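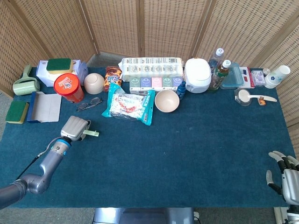

Teal cloth down, household bits along the back edge.

By Rafia Hayat
11/16/21
4 min read

How to claim the Iditz home charger rebate without getting bounced

Did mine in July, got bounced once, got paid the second time. Writing it down while I still remember. This is for plug-in cars and a level 2 charger at a house you own or rent. Apartments with shared parking are a different form, can't help you there.

What you get: 50 percent of the charger plus install, up to the cap. My total was $1,641. Permit fee doesn't count, they took that off.

Before you buy anything

Check the charger is on the approved list. The list is by model number, not brand. I got the Moditon wall unit, the hardwired one. The plug-in version with nearly the same number was NOT on there. Check the last letter.

Then call your electrician and ask for a load calculation. On paper, signed. You'll need it later and it's a pain to get after the job is done. If your panel is full ask about a load-sharing device before you agree to a whole new panel, big difference in price.

Paperwork

Get all of this in one folder first, the site logs you out fast and doesnt save:

- receipt for the charger, with your name and the model number on it
- itemized install invoice, labor and parts on seperate lines
- closed permit. Closed, not issued. This is what got me bounced
- car registration, same address as the power bill
- photo of the charger on the wall, label readable
- the load calculation

Invoice has to show the electrician's license number. Afridi Electric left it off mine, fixed it same day when I asked.

Filling in the form

Use the account number from your power bill, the long one, no dashes. Install date = date on the final inspection. Not the day they drilled the holes.

"Charger output" wants amps, not kilowatts. It's on the label.

Upload PDFs. Phone photos went through as blank pages for me the first time. Print to PDF and open each one before you hit submit.

You have 97 days from the install date. Screenshot the confirmation page, the email took forever.

After

Mine took 62 days from the second try. Status page said "in review" the whole time then a check showed up. If you get bounced, reply to the same case number. Don't start a new one, it goes to the back of the line.

Also ask for the overnight rate while you're logged in. Separate page, under billing. Set the car to start charging after the rate drops, do it in the car or the charger app but not both, mine fought each other for a week.

Will add the apartment form if somebody sends me one.

Get new how-tos by email. Enter your address to subscribe. Unsubscribe any time.

We use cookies to improve your visit. Accept / Manage settings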